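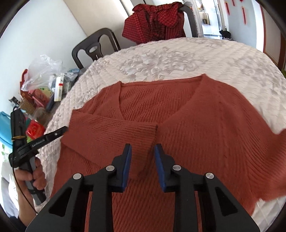

Minoru Sakai asked after the last session whether a jumper that has grown two inches in the body can be brought back, or whether the yarn is simply worn out. In most cases it can be brought back a good way, and the answer depends on how knitted cloth is made, so we start there.

Textiles in the Home, Unit 909
Handout 4: Knitted cloth, stretch and recovery
Revised 6/24/20

1. Loops and threads

Woven cloth has two sets of threads crossing at right angles. Each thread runs nearly straight, so the cloth gives very little along its length or width and most on the diagonal. Weft-knitted cloth can be made from a single yarn bent into rows of loops. When the cloth is pulled, the loops change shape first. The yarn itself hardly stretches until the loops are pulled tight.

A row of loops across the cloth is a course. A column of loops up the cloth is a wale. You will need both words for the practical.

2. Plain and rib

Plain knit shows V shapes on one side and bumps on the other. It curls at the edges when cut. Rib has wales facing forwards and wales facing backwards in turn, so the two sides balance and the cloth lies flat. Rib also draws in sideways when it is relaxed, and this is why it is used at cuffs and hems.

Rib made from wool springs back well. Rib made from cotton springs back poorly, whatever the quality of the knitting. Acrylic sits somewhere between, but loses its shape for good if pressed with a hot iron.

3. Why knits drop

A wet wool jumper is heavy and the fibre is weaker than when dry. Hung on a line, the loops lengthen and narrow, and they dry like that. A hanger does the same more slowly and marks the shoulders as well.
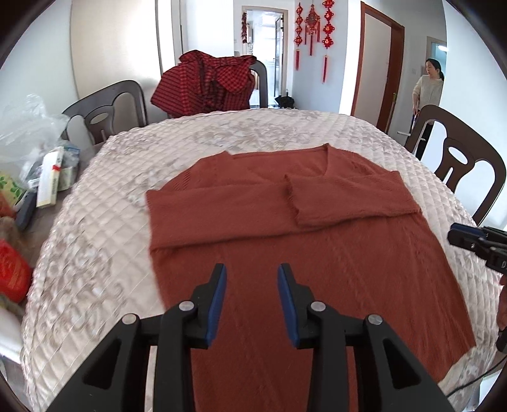 Drying flat avoids most of this. Roll the garment in a towel, press out the water, then lay it down and ease the body to its proper width before setting the length. Width first: if you pull to length first the loops close up again.

For a garment that has already dropped, wet it fully in cool water and repeat the same steps, patting the courses closer together. Xiaoyan Xie's notes on this are in the folder in Room 329.

4. Washing

Felting needs moisture, heat and rubbing. Wool should be kept well under 40 degrees unless the label says otherwise. Spin no faster than 600 if the machine lets you choose. Cotton knits will stand more, but expect some shrinkage in length on the first wash.

5. For the July practical

Bring one plain and one rib sample, unwashed. Mark a square on each with tacking thread, five inches a side. Measure along the courses and along the wales, and write both figures down before anything goes in the water. The Cikwood yarn in the cupboard is for the second group only.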